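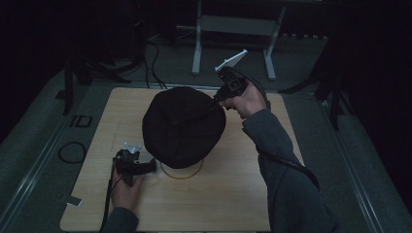

Soft Goods and Household Textiles
Handout 4: Covers, caps and gathered tops
Tutor: Salamatu Mohammed

This week we move from flat pieces to shaped ones. Read the notes before the practical and bring your own fabric, dark or light, at least 40 cm square.

1. What gathering does
A flat piece of cloth has no room in it. To make it fit over something round, the extra width has to go somewhere. Gathering pulls it in to one point or along one line. At a single point you get a pucker, with folds running outwards and down the sides. The closer the folds sit, the stiffer the top feels.

2. Drawing up
Use a doubled thread and a running stitch, with stitches of even length. Leave a long tail at both ends. Pull slowly from one side, then the other, and spread the folds with your fingers as you go. Fasten off only when the top is the size you want.

3. Working on a ring
A soft piece is easier to shape if it stands on something. We use a thin ring, a little smaller than the opening, laid flat on the table. Set the fabric over it and let it settle before you adjust anything. Work with both hands, one low at the side to steady the piece – the other near the top.

4. Faults to look for
Folds bunched on one side: the thread was pulled from one end only.
Top leans over: the gathering point is off centre. Unpick and mark the middle again.
Lower edge rides up: too much cloth has been taken into the top.

Reading: Whitcombe, Shaping Cloth, chapter on closures. Han-gyeol Won has the spare copy.

For next time: one gathered cap, finished, with your name pinned inside.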